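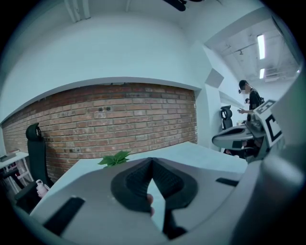 Close-up of a light gray hand-held gripper and its black foam pad

Visiting Bodard Abbey: Frequently Asked Questions
Updated May 2018

I get a lot of email about the abbey, which makes me very happy, and most of it asks the same things. So this page collects my answers. If yours is missing, write to me through the contact form and I'll add it!
Sibusiso Mokoena

Where is Bodard Abbey?
On the wooded slope above the Zekance, on the north bank, a short way upstream from the town of Hudberg. You see the bell tower from the river road long before you see anything else, and then you lose it again in the trees and wonder if you took a wrong turn. You didn't. Keep going uphill.

How old is it?
That depends on which part you mean. The crypt is the oldest piece by a long way, and the stonework down there is rough, low and wonderful. The church on top of it was rebuilt after a fire, and you can still find reddened stones on the outside of the north wall, near the drain. The cloister came later, and the west porch is later still (the masons were clearly showing off by then).

Is there a story behind the name?
There is, and I love it. Bodard was supposedly a ferryman who refused payment from a barefoot stranger. That night his boat slipped its rope and drifted upstream, against the current, and came to rest below the hill. He climbed up, found a spring, and stayed. The earliest written version leaves out the stranger entirely and has Bodard looking for a lost cow. People in Hudberg will tell you either one, depending on their mood.

Can I see the spring?
Yes. It comes out in a stone basin behind the chapter house. In a dry summer it slows to a trickle, so come in spring if you want to hear it.

Do monks still live there?
No, the last of them left generations ago. The church is still used for services, though, and during a service the nave is closed to sightseers. You're welcome to sit in at the back if you stay for the whole thing. The singing is worth it.

What is the famous floor everybody talks about?
The choir pavement! It has 3107 glazed tiles, and that's from the survey sheet hanging by the sacristy door. Most are plain green or yellow, but the picture tiles have stags, fish, ships, knots, and a very odd rabbit playing a horn. Look for the rabbit to the left of the altar step. You can't walk on the pavement, but the low gallery on the south side gives you a terrific view straight down onto it, especially in the morning when the light comes in sideways and picks out the glaze.

How many steps are there up the tower?
80, in a tight spiral, with a rope for a handrail. There's a landing with a bench partway up. The view takes in the whole bend of the Zekance and, on a clear day, the hills on the far side of the valley. Small children can go up with an adult. Leave big backpacks at the desk.

Is it accessible for wheelchairs and strollers?
The cloister, the nave and the garden are all on one level, and there's a ramp at the west porch. The crypt and the tower are stairs only. The path from the lower parking lot is gravel and steep, so use the upper lot if you can.

How long should I plan for a visit?
Two hours is comfortable. I have never managed to leave in under four, but I read every inscription.

Are there guided tours?
There are two a day in the warmer months, one before lunch and one after. The afternoon tour goes into the muniment room, where you can see the account rolls, including the entry where a cellarer complains about the price of eels. The crypt is included on both.

What are the carved heads around the cloister?
They're corbels, and they're my favorite thing at Bodard. Some look like portraits, one is pulling its mouth open with both hands, and one in the east walk has a toothache (cloth tied under the chin, very sad eyes). The old guidebooks call the row of crowned heads the founders of the abbey. I'm not convinced. The crowns don't match, and the carving looks to me like the work of a different shop from the rest.

When is the best time to go?
September, without a doubt. The Boat Procession is held then, when the people of Hudberg carry a small wooden boat from the river up to the spring, with lanterns and a brass band, and everyone eats plum cake in the garden afterward. Parking is hopeless that day, so walk up from town.

Can I take photographs?
Yes, without flash. Tripods need permission from the desk. No photos in the muniment room.

Is there anywhere to eat or stay?
There's no café at the abbey. In Hudberg, the Mkhize guesthouse is on the square across from the old toll house, and they'll pack you a lunch if you ask the night before. The bakery next door sells the plum cake all year.

What should I read before I go?
The booklet sold at the desk is short and good on the tiles, though its plan of the crypt is printed upside down. I'm slowly typing up my own notes on the inscriptions, and they'll go on this site wall by wall. The north aisle is done, and the cloister is next.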